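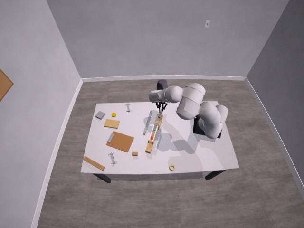 Teaching the gripper before the cell is built

The assembly cell at Suvdale has one arm, one table and, for most of the past year, no real parts. The company makes drawer slides and guide rails in wood and metal, and its small workshop team wanted an arm that could put together a rail assembly from pieces left loose on a table. The first jigs were late. The teaching began without them, in simulation, with an operator steering a virtual arm from a desk by means of a hand controller.

Tetsuya Noguchi, who runs the work, set the target at 200 complete demonstrations. Each starts with the rail on the table and the smaller parts scattered: boards, blocks, a washer, a metal bar, a pair of clamp-like fittings. The operator brings the gripper to a part, closes it, carries the part to where it is needed and lets go. The software records joint angles, gripper opening and the pose of every object. A learned policy is then trained to copy the motion from a new starting layout.

The layout is drawn afresh before each run. Parts may be moved or turned, and the rail itself does not keep to the edges of the table. Early trials held the rail square to the table, and the policy trained on them failed as soon as it was set at an angle. It had learned a place in the room and had no notion of the rail as a thing to be found.

Steering an arm at a distance is slower than it sounds. The controller Suvdale uses, a unit supplied by Arkska, passes hand movement to the wrist at a reduced scale, so that 5 cm at the hand gives 2 cm at the gripper. This suits fine work near the channel of the rail and makes long reaches tedious. Operators press a clutch button to freeze the arm, bring the hand back to a comfortable position and carry on. Every press leaves a pause in the recording. Pauses are trimmed before training, as a policy fed on them will stop in mid-air and stay there.

Noguchi's team also tried guiding by hand, using a real arm of the same reach at the Shibata test hall in February. The operator held the wrist and walked it through the task with the joints set to yield. Large motions were quicker and smoother. Grasps were worse. With one hand on the wrist and the other on the gripper switch, operators tended to push the arm down as the fingers closed, and the recorded path carried that push with it. The team now keeps hand guiding for coarse paths between stations and remote control for anything that involves contact.

Small parts have taken up most of the effort. A washer lying flat gives the fingers very little to hold, and a simulated contact at that size is sensitive to the time step. Noboru Maruyama rewrote the contact settings after finding that washers in the older recordings had been passing partly through the tabletop during the grasp. The affected runs were discarded and recorded again.

The rule for what counts as a good run has changed as well. At first any run that ended with the parts in place was kept. The log showed that many included a dropped part, a second attempt or a sweep of the forearm close to the pedestal. Runs with a clean recovery are still kept, and they are useful: the policy needs to have met a missed grasp in order to deal with one. Runs in which the arm nears a joint limit are removed.

On the last internal test, dated September 26, 2024, the policy completed 83 per cent of trials in simulation. Most of the failures came from the fittings, which it sometimes took by the shaft at an angle that left no room to set them down. Maruyama has since asked operators to approach them from one side only, which gives up some variety in return for a grasp that can be finished.

Transfer to the real cell comes next. The planning software, Plula, will replay a selection of recorded paths at low speed with the gripper empty, and parts will be added one type at a time, starting with the flat boards. The washer is last on the list.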